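Chapter 6
Learning from Demonstration, and What the Demonstrator Forgot to Mention

Ask an engineer how to put an eraser on a shelf and you will get a shrug. Ask a robot and you will get a budget request. Most of this chapter lives in the gap between those two answers.

The older way was to write the motion down: go here, close, lift, go there, open. It works beautifully until something moves an inch. The method we study here, imitation learning, skips the writing. A person guides the arms through the task, the joint angles and camera views are recorded, and a network is trained to produce the next motion from the current view. Nobody has to define "neat." This is a relief, as our attempts to define it in Chapter 5 took eleven pages.

Our running case is the Stendis tidying task. Two arms, one small slatted shelf, and a supply of bone-shaped whiteboard erasers to be moved from the mat onto the shelf. We compare policies trained on 30, 80, 300 and 1000 demonstrations, and score each by whether the erasers end up on the shelf and stay there.

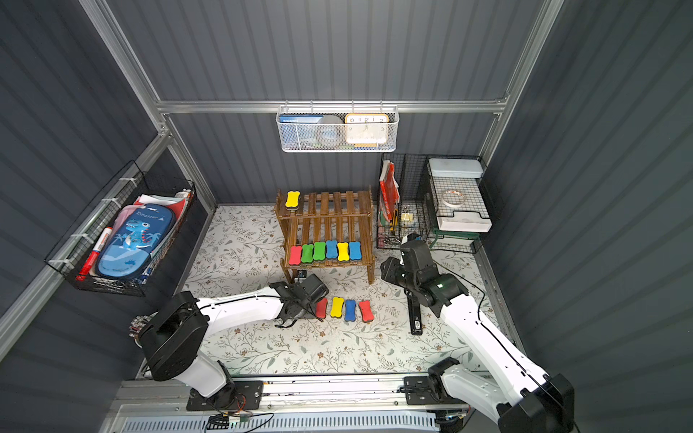 Two questions come up early. The first is which arm should take which eraser. Human operators settle this without thinking, and differently each time -- a habit the network copies faithfully, including the hesitation. The second is when to stop. A demonstration ends when the person is satisfied, and satisfaction leaves no mark in the joint data.

Section 6.1 takes up the first question using the Vumlow logs. Readers who skipped the probability review should go back for it now, while they are still in a good mood.

Contact: Hoekstra Course Texts, Reader Services | Copyright 2019 | Back to top

This site uses cookies. By continuing to read you accept them.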